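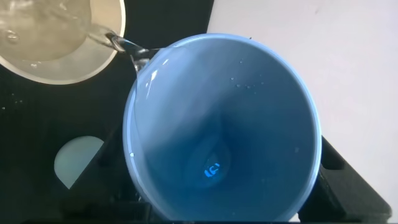
Figure 11.1 Pouring water into a light blue cup, seen from directly above.

Chapter 11
When the Robot Takes a Shift

Pouring water is a wonderful place to start a chapter on work. You have done it thousands of times and could not write down the rules. How far do you tip? When do you ease off? At the Lanham plant of Clalholm, a company that prepares drinks for hospital trays, people answered those questions with their wrists, 200 times a shift, and sore wrists were the main complaint on the floor.

Then, one May, Clalholm brought in a robot arm for the pouring line. The project was called Bristidis, and it began with the plainest tasks you can imagine: pick up a cup, hold it at an angle, set it down again.
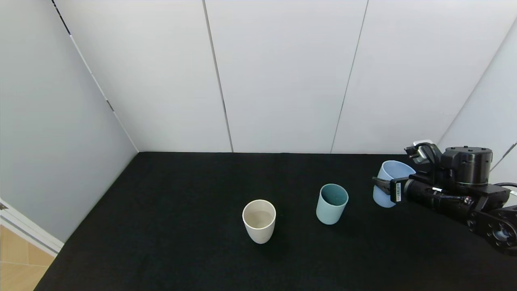 Simple tasks like these are where the people on the line came into their own! They knew that a cup gripped too hard bends at the rim, and that a full one has to be moved differently from an empty one. The engineers had none of this in their plans. Within 3 weeks two of the pourers were spending their mornings teaching the arm and their afternoons checking its work, and their job titles (and, after some argument, their pay) had to catch up.

Other things changed too. The line got quieter. Breaks no longer fell at the same time for everyone, which some workers liked and others missed badly. New hires learned to stop and restart the arm before they learned to pour.

In this chapter we follow the Lanham line closely, then compare it with the Kamath packing house, where a similar arm arrived without anyone asking the packers first. As you read, keep a list of the tasks that moved, the tasks that vanished, and the tasks that are new. You will need it for Section 11.2.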